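Kitchen notebook, February, Monday

Lentil base, batch 3. Jitendra wants one pot that can go three ways through the week (soup, over rice, taco filling), so the seasoning has to stay neutral until the last ten minutes.

Started 9:40. 500 g brown lentils, rinsed twice, no soak. 200 g onion, diced small. 10 g salt, held back until the lentils were soft. Bay leaf in, out at the end. Water to two fingers over the top, then topped up once.

Batch 2 went mushy because I let it boil with the lid on. Kept it at a low simmer this time, lid cracked. Soft at 32 minutes, skins mostly whole. Good enough for tacos, maybe a bit firm for soup. Na-rae says blend a third of it for the soup and leave the rest alone. Will try tomorrow.

Split the pot into three:
A - cumin, tomato paste, lime. Best of the lot.
B - ginger, turmeric, coconut milk. Thin. Needs half the liquid cooked off first.
C - plain, carrot and celery. Fine, dull. More salt, some vinegar.
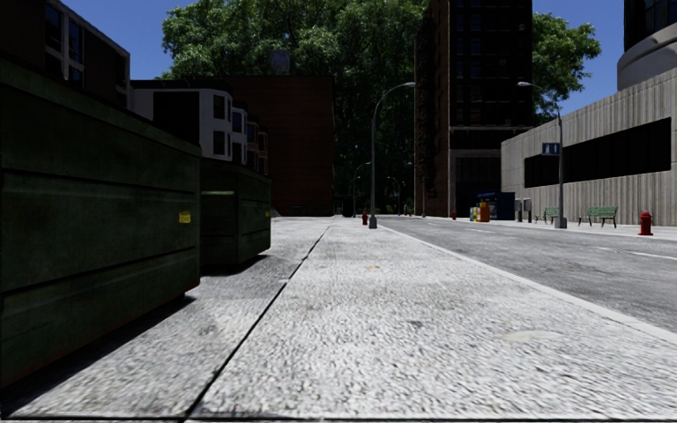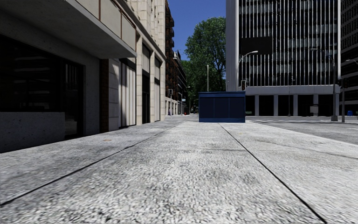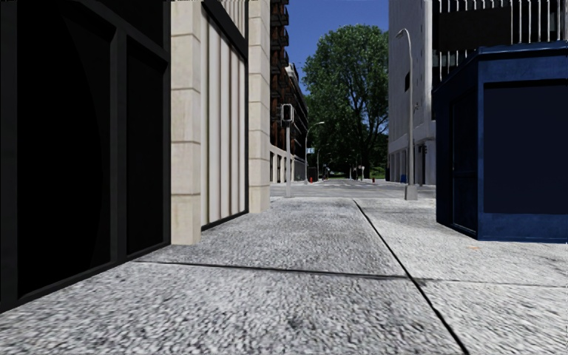 Sidewalk views, all three the same place.

Checked A at 162 F after the reheat, still short of where I want it. The wide pan heats faster than the tall pot, so use the wide pan for anything from the fridge. Stir from the bottom, it catches.

Gun-woo tasted all three cold and picked A, then asked for B with more ginger. Ravinder didn't like the coconut. Si-woo was out.

Rice: the Sevmont bag cooks up stickier than the last one. Cut the water a little and rest it with the lid on. Don't stir.

To do
- batch 4 with half brown, half red lentils, red ones in 15 minutes later
- freeze two tubs of A, label them with the batch number (the last ones had no label and I still don't know what they are)
- ask Jitendra if he wants the recipe card in cups or grams. Ahmadpour class used cups.
- more limes, more cumin, lids for the small tubs
- C again with the celery leaves left in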